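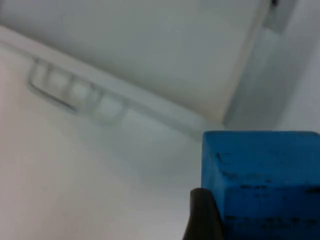
Blue foam block with dark marks on its surface.

Care of Foam Blocks

Residents of Hirnville are advised to clean foam blocks by hand. Add a little mild soap to lukewarm water, wring out a soft cloth and dab each mark lightly. Scuffs may fade only in part; hard rubbing will tear the foam. Bleach and solvents should not be used.

Rinse with a second cloth, press out the water between two towels and stand the block on its edge, away from radiators, until dry throughout. Crumbling blocks should be replaced.

Enquiries: Margit Gulyás, Household Advice, Fridays until 3 pm.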